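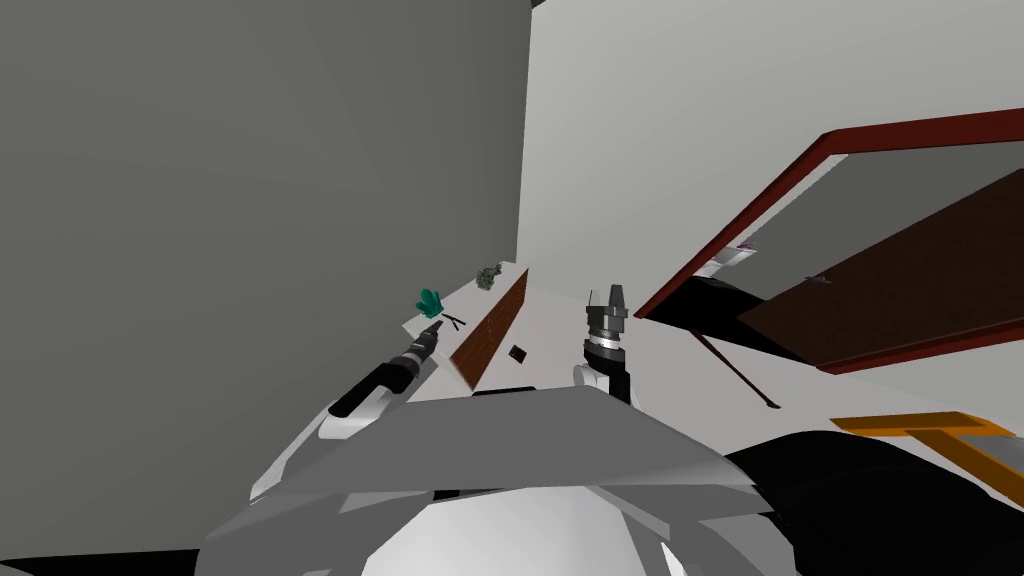
Render, tilted view: grey wall on the left, off-white wall on the right, counter slanting up from near the centre.

March, workshop notebook, natural dye bench

Kettle on at ten past eight, notebook out, gloves already lost. I promised Fumiko Amano I'd write the madder trials up properly before she comes back from Brimero, so I'm starting now while I can still remember which skein was which (the tags have gone pink too, of course they have).

Where we left off: the last batch of madder came out brick. A perfectly nice brick, and somebody in the weaving room has already asked for it, but we were after that clear warm red Fumiko got in the autumn and I haven't managed it once. Same root, same pot, same alum. So this week I've been changing one thing at a time like a grown-up instead of fiddling with everything at once and then wondering.

Yarn first. All of it is the Danine two-ply, scoured on the Lorkero soap, 510 g wound off in small skeins. I scoured twice, and I'm glad I did, as the second lot of water still came out the colour of weak tea. I suspect half of our blotchy patches over the winter were grease and had nothing to do with the dye at all. New house rule as far as I'm concerned: if the second water isn't clear, go round again!

Mordant was alum with a bit of cream of tartar, brought up slowly and then left in the pot overnight with the lid on. I used to haul everything out after an hour and rinse it straight away. Leaving it to cool in its own bath is lazier and I think the take-up is more even, although I only have my eyes to go on there and it was getting dark.

Madder: chopped root, the older sack, soaked overnight in a bucket and then tipped into the dyepot, bits and all, in the big muslin bag. I poured the first soak off and kept it in a jar. There's a lot of yellow and brown in that first soak, and I have a feeling that's where the brick is coming from. Fumiko told me this ages ago and I wrote it on the back of an envelope and used the envelope for postage.

Temperature is the bit I really wanted to get at. Pot A I held at 80 degrees for 90 minutes, which is what the old recipe card says. Pot B I kept down to where I could only just see steam coming off it, and I left it for the whole afternoon, going back to turn the skeins whenever I walked past. I should have written the readings down for B. I didn't. The thermometer was in A and I was too mean to go and find the other one.

Results, still damp so take them with a pinch of salt:

Pot A: brick again. A touch browner at the ends where the skein ties were tight.

Pot B: oh, much better. Properly red, a bit orange in daylight from the yard door, hardly any brown. It isn't the autumn red but they'd be friends.

Jar of first soak, one little skein thrown in out of curiosity: a soft peachy tan. Lovely! I'd wear it. Going to do more of that on purpose.

So the card is too hot for this root, or at any rate for this sack of it. I've put a pencil line through the 80 and a question mark next to it. Please don't rub it out, whoever reads this, I want to run it again with the newer sack before we change anything for good.

Water next. We've been using the tap, and our tap is hard enough to fur up a kettle in a fortnight. Everyone says madder likes hard water and weld likes it too, but the cochineal people on the Nepia course swore by rainwater, and I came home with a very nice purple that I have never got out of our own pipes. There's a butt behind the shed with a good few buckets in it. I'll strain it through a bit of old sheet first, there are leaves in there and something that might once have been a glove.

Afterbaths: I split pot B's skeins and dipped one in a pinch of washing soda dissolved in warm water. It went bluer straight away, raspberry almost, and I got overexcited and left it in too long and now the yarn feels a bit crisp. Wool hates that. Shorter next time, and a splash of vinegar in the last rinse to bring it back. The iron dip I'm leaving alone until the pots are clean, as one speck of iron in the madder pot and we're all knitting with mud.

Stock, while I'm at it. Weld is fine, plenty. Madder, old sack, nearly at the bottom. Alum, one tub, and I opened it today. Walnut hulls are still in the lidded bin and smell exactly as you would expect. I weighed the cochineal and there's 142 g, so no more samples for visitors unless they bring cake.

Drying is going slowly. The line by the window is full, so I've hung the overflow on the clothes horse with a tray under it. If you need to move it, please carry it level, pot A's skeins are on the left and pot B's are on the right and they will look awfully similar to anyone who hasn't been staring at them all day.

To do:
Rainwater madder, new sack, low and slow, WITH readings this time
Light test on A, B and the peachy one, half covered with card, south window
Find the second thermometer
Ask Fumiko how long she left the autumn batch to cool, and whether it was the same sack

Five to six. Pots scrubbed, muslin bag rinsed and hung on the tap, root saved in the bucket for a second, paler bath in the morning.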